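Speaker notes: Credits, Residuals and the Returning Series
Natalina Guerra, Office of Talent Relations, Brostel Television
2019-09-26

Slide 1. Welcome and thanks to the hosts. Remind the room that questions will be taken at the end, and that Noreen Orakzai will answer those on contract language.

Slide 2. State the subject plainly. When a series comes back after a long break, the writers and cast of the first run are owed clear terms before any announcement is made. Our policy on this was revised in March.

Slide 3. The case of "Fontana." The original comedy ran for 100 episodes. Our review of the files found 531 credit entries that did not match the on-screen titles. Pause here. Many in the audience will have worked on the show.

Slide 4. What was corrected. Credits were restored on all episodes now offered through Huvov. Payments were recalculated under the agreement in force at the time of first broadcast. A total of 2594 statements were mailed to performers, writers and estates.

Slide 5. Announcements. Do not comment on casting for the new season. If pressed, say that the network will speak when agreements are signed.

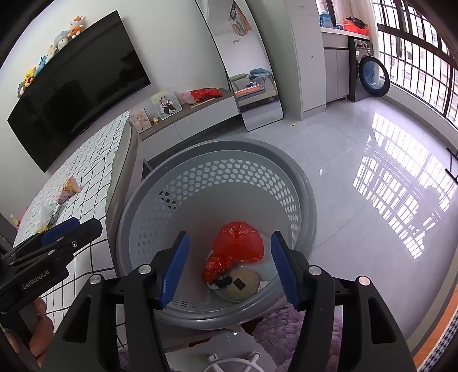 Slide 6. Guest performers. The revised policy treats a guest who appears in four or more episodes as recurring. Read the definition aloud from the handout, page 2. Mention that agents may request a written ruling and will receive one within the same month.

Slide 7. The pilot program with Flodeo. Closing titles will remain at full size for the entire run of the credits. Viewers may skip them, but the default setting will be to play. Thank the guild representatives for their patience.

Slide 8. Contact details for both offices. Hand over to Noreen.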